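Neston robot lab passes 2,000 recorded runs in push to teach arms everyday handling

NESTON – A small automation company in Neston has recorded more than 2,000 demonstrations of robot arms picking up, moving and setting down household goods, and plans to keep going through December.

Ikier, which rents a unit on the old Romis mill site, is building the collection to train a control system that learns from recorded examples. Each recording pairs camera video with the joint positions of two arms working at a shared table. The company said its count stood at 2,350 at the end of last month. Of those, 1,947 passed review and will be used for training.

The rest were set aside. Common reasons included a dropped video signal, an arm that started from the wrong position and an operator who stopped partway through a task.

"A bad grasp is fine if the operator recovers from it, and we keep those," said Josée Pelletier, who runs data collection at Ikier. "What we can't use is a recording where the video and the arm positions don't line up."

Operators work in shifts that start at 8 a.m. They guide the arms by hand controls through a task written on a card, such as moving a can from one side of the table to the other or passing it between the two grippers. A run usually lasts less than a minute. Between runs, the operator rearranges the objects so that the system does not learn a single layout.

Cans were added to the task list this fall. Pelletier said they are harder than the boxes the team began with, because a round side slips if the jaws close off center. Cans grouped close together also leave little room for a gripper to get in without knocking over a neighbor.

Some tasks need both arms. Those recordings take longer to check, and reviewers watch each one in full before it is accepted. Single-arm runs are first screened by software that looks for gaps in the timing.

The company has 10 operators, most of them part-time. New hires spend their first week on practice runs that are not saved. Pelletier said people who are careful but slow tend to produce better recordings than people who try to finish quickly, and the pay is hourly for that reason.

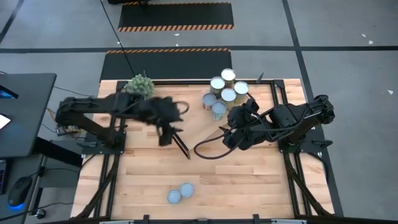 Two robot arms at a wooden-topped work table, with silver cans set out for handling. The arm at left is in motion.

Ikier's first customer for the system is Ibrahim, a grocery wholesaler with a warehouse on the east side of town. The wholesaler wants arms that can repack mixed cases, a job now done by hand. A trial with a single table is planned for the spring, after the current round of recording ends.

Pelletier said the trial table will be the same size as the ones in the lab, and that staff at the warehouse will be able to stop the arms at any time. No decision has been made on how many tables would follow.

The company also expects to add bagged goods to the task list. Bags change shape when they are lifted, and Pelletier said the team has yet to settle on how many recordings it will need for them.

Ikier is taking applications for two more operator positions on the afternoon shift. No robotics experience is required.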